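What the grippers will really cost us

I've been putting this off since August, but the kit budget has to go in and I've finally sat down with the spreadsheet and a very large tea.

So. We want 4 more hand-held grippers. The quote from Plornis looked lovely until I got to the second page, where the finger pads are priced separately – and the pads are the bit you keep buying! I've put in a line for spares straight away this time. Last year I left them out and spent most of the spring begging.

Traltex came in cheaper per unit, but delivery is 200 on top and they want payment up front, which our finance people hate. Ciarán thinks we should split the order, two and two, and see which lot we like better. I'm half persuaded. The trouble is you then need two sorts of everything (two sorts of screws, two sorts of pads, two manuals to lose).

Things I keep forgetting to cost: printed markers and decent mounts for them, head straps, cardboard, somewhere to put it all. I've allowed 100 for that lot and it'll probably go on straps.

No new headsets this round, sorry. Lingyun has made a good case, and it's top of the list for next time.

Anyway, the form's nearly done, and I'd love to hear what other people put down for spares.
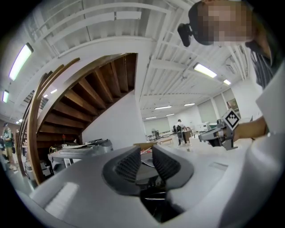

Ekua Agyeman: We budget a full set of pads per gripper per year and still run short. Wouldn't split the order either, it's a pain.

Hamidreza Mirzaei: Ask Traltex about delivery. They knocked 44 off ours when we rang up.

Posted in: Kit & Money, Robots

Contact | © Caoimhe Rafferty | Back to top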